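# How a Robot Picks Up a Part

*Grurkham Robotics Club, reading sheet for new members, updated 29th April*

Picking up a small object is easy for a person. Your eyes find it, your hand opens to the right width, and your fingers stop squeezing when the object is held. You do all of this without planning it. A robot arm has to be given each of these steps, either by a program or by practice.

Our club has 22 members and one arm, which is called Virág. In December the club will take it to the Sistex Junior Meet in Suvotholm. The task there is called bin picking. The robot must take mixed parts out of a bin and put each one in its correct tray. A round lasts 30 minutes.

## Words you will need

**Gripper:** the tool at the end of the arm. Ours has two fingers that move toward each other and apart.

**Wrist:** the last joint before the gripper. It turns the gripper so that the fingers line up with a part.

**Wrist camera:** a small camera attached near the gripper. It moves when the gripper moves, and the fingers are always in its view.

**Grasp:** one way of holding a part. A single part can have several good grasps and many bad ones.

**Attempt:** one try at picking up one part. It starts when the arm moves down and ends when the part is in a tray or the try is stopped.

## What the camera is for

The program receives a picture as a grid of dots. Each dot is a pixel, and each pixel is stored as numbers for its color. The program has no idea at first which pixels belong to a part and which belong to the bin. It must work this out from differences in color, from edges, and from shapes it has been shown before.

A plain bin helps. If the bin is one color and the parts are other colors, the edges are easier to find. A shiny bin also causes a problem, which is glare. Glare is a bright spot where light bounces off a smooth surface into the camera. A program that looks for white connectors may pick a glare spot by mistake.

The parts we practice on are wire harnesses, circuit boards and solenoids. A solenoid is a coil of wire that moves a metal rod, called a plunger, when electricity flows through it.
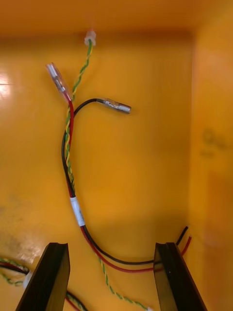
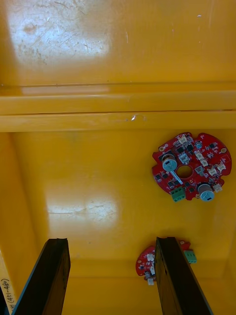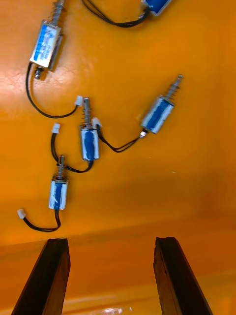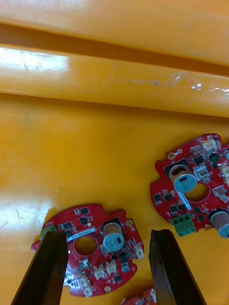

The two fingers are open in all four views.

Choosing a grasp is the hardest part of the task. The program has to pick two points for the fingers to press on, one on each side of something solid. It must also check that there is space for both fingers to come down. Take the red circuit boards in the last view. Two of them show a round hole and a cylinder standing up beside it, which is a capacitor, a part that stores a small amount of electric charge. The cylinder looks like a good handle for a gripper. Pulling on it could bend its legs or break it off the board, and club rules give that grasp a score of zero. Holding the board by two opposite edges is safer, but the outline has lobes and notches, so the width changes from one direction to another. The wrist has to turn to a direction where both edges can be reached.

## Three kinds of part, three kinds of problem

**Circuit boards** are stiff. A stiff part keeps its shape when it is lifted, so the program only needs to know where it is and which way it is turned. Boards are also thin. The fingertips must go low enough to reach the edge and stop before they push on the bin.

**Solenoids** have a solid body that is simple to hold. The trouble is the wire. If the wire of one solenoid lies across another, lifting the first may drag the second along with it. The program should choose the one with the fewest wires on top of it.

**Wire harnesses** bend. A harness has no fixed shape, and it changes again when it is touched. Our present method is to look for a place where the wires are held together, such as a label band, and grasp there. Loose ends are avoided.

## How the arm practices

A member moves the arm by hand control and carries out the pick. The computer saves the camera pictures and the position of every joint while this happens. One saved pick is called a demonstration. After many demonstrations, the program is trained to match the pictures to the movements. Then it tries by itself.

The club log has 916 attempts in it, and 681 of them ended with the part in the correct tray. The failed ones stay in the log. Each has a code: M for missed, D for dropped, T for tangled, W for wrong tray. Most of the T codes come from harnesses, so more harness demonstrations are planned before the meet.

## Before you run an attempt

1. Put on safety glasses.
2. Check that hands, sleeves and hair are outside the taped line.
3. Look at the camera view on the screen — both fingers should be visible.
4. Say "starting" and press the green key.
5. Keep one hand next to the stop button until the arm is back at its rest position.
6. Write the result code in the log.

New members begin with boards. Harnesses come after you have logged your first full set of board picks with a helper beside you.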